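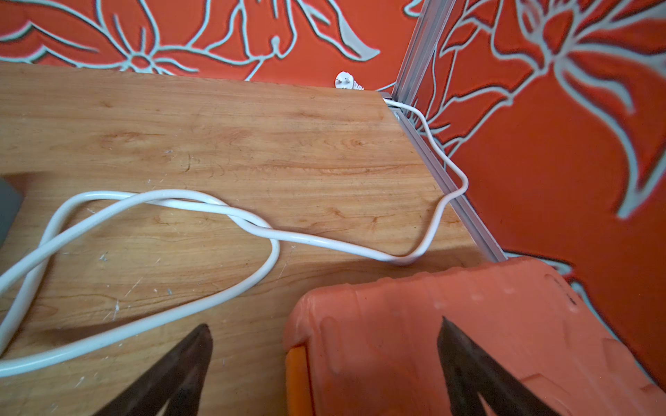
River otters are back on Nerkon Creek, and this time they brought pups

By the Tretville outdoors desk
March
2 min read

River otters are raising young on Nerkon Creek again, the first time anyone at the Godoy Wetland Preserve can point to a den inside its boundaries. Staff at the preserve confirmed the news this month after checking a stretch of bank below the old mill dam, where tracks, slides and a great many fish scales had been turning up all winter.

Two pups have been seen so far, both with an adult female, and both apparently very good at falling off logs.

It's wonderful news for a creek that had a rough few decades. Otters were trapped out of the lower Nerkon long before most of today's residents were born, and the water stayed too dirty to bring them back for years afterward. Fish came first, then herons, then mink, and then a set of webbed prints in the mud near the Zurkesetti footbridge that had half the town out walking with binoculars (this reporter included!).

The preserve covers 947 acres of marsh, wet meadow and bottomland woods on the east side of Tretville. Otters need plenty of room, and a family may use miles of shoreline in a season, so it's likely these animals are also feeding upstream on private land. Landowners along the creek have been asked to leave brush piles and fallen trees at the waterline where they can. Otters don't usually dig their own dens. They move into old beaver lodges, hollow banks and root tangles, and a tidy shoreline doesn't offer much of that.

The den itself is off limits. The Mill Loop trail is closed between the dam and the second boardwalk, and it will stay closed until the pups are swimming well and traveling with their mother. Signs are up at both ends. The rest of the trail is open, and so is the overlook on the Godoy side, which has a long view of the creek and is a fine place to stand early in the morning with a thermos.

Visitors who do spot an otter should stay at least 45 yards back and keep dogs on a leash. Otters look playful, and they are, but a mother with pups will defend them, and she has the teeth for it. Please don't toss fish, bread or anything else into the water. Animals that learn to expect food from people tend to end up on docks and in bait coolers, and that rarely goes well for them.

Anglers have asked what a family of otters will do to the fishing. Probably very little, according to the preserve. Otters go for whatever is slow and easy to catch, and on the Nerkon that mostly means suckers, crayfish and the odd frog. Last fall's fish survey turned up 2,801 fish in the sections sampled, the best result since the surveys began, and suckers made up well over half of them.

Trail cameras will stay in place near the dam through the spring, and the preserve plans to post clips on the board at the Zurkesetti trailhead kiosk along with a map of recent sightings. Reports from the public are welcome too, especially from the creek's upper end, where tracks have been found but no animals seen. Note the time, the place and how many otters you saw, and drop a card in the box at the kiosk. Best odds are in the hour after sunrise, when the creek is quiet and the pups seem to be at their noisiest.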